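Feldweg und Asphalt: Kamera und Belichtung am Außenroboter einstellen

Diese Anleitung setzt ein fahrfertiges Chassis mit montierter Frontkamera voraus. Verwendet wird die Antriebsplatine Dandau, die Steuersoftware heißt bei uns Lisirlow. Vor dem ersten Start das Objektiv reinigen und den Fokusring sichern.

1. Neigung einstellen
Chassis auf ebenen Boden stellen und die Halterung 7 Grad nach unten neigen. Der Horizont soll knapp oberhalb der Bildmitte oder auf ihr liegen. Beide Schrauben über Kreuz anziehen, danach die Neigung nochmals messen.

2. Testfahrt auf losem Untergrund
Geschwindigkeit in Lisirlow auf 30 Prozent begrenzen. Die Wegerkennung arbeitet mit Farbe und Textur, der Übergang zum Bewuchs ist auf Feldwegen aber selten scharf. Den Randabstand deshalb zunächst groß wählen.
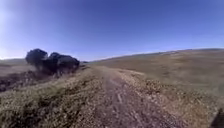

Abb. 1: Feldweg mit Grasrändern, links eine dunkle Baumgruppe

Am linken Rand geht das Grün allmählich in Braun über. Eine feste Farbschwelle ist hier ungeeignet – besser einen Übergangsbereich definieren und dessen Mitte als Wegrand verwenden.

3. Gegenlicht
Die Belichtungsautomatik mittelt ab Werk über das ganze Bild. Messfeld auf die unteren 62 Prozent der Bildhöhe beschränken, Belichtungskorrektur auf null lassen und das Profil als »Nedlow« speichern.
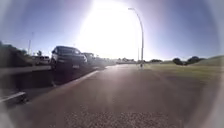 Offene Werkstatt Nakamura – Arbeitsgruppe Fahrroboter

Auf Asphalt mit tief stehender Sonne überstrahlt der Himmel, und die Fahrbahn verliert zum Horizont hin an Kontrast. Den Fernbereich in der Auswertung maskieren. Der Bordstein links zeichnet sich als heller Streifen ab und eignet sich als Führungslinie. Parkende Fahrzeuge dahinter als Hindernis behandeln, ihre Schatten nicht.

4. Abschluss
Beide Profile nacheinander laden und je 2 Minuten aufzeichnen. Springt der erkannte Rand, zuerst die Halterung prüfen, dann die Schwellen. Rückfragen zur Parameterdatei an Cecilia Wumbei.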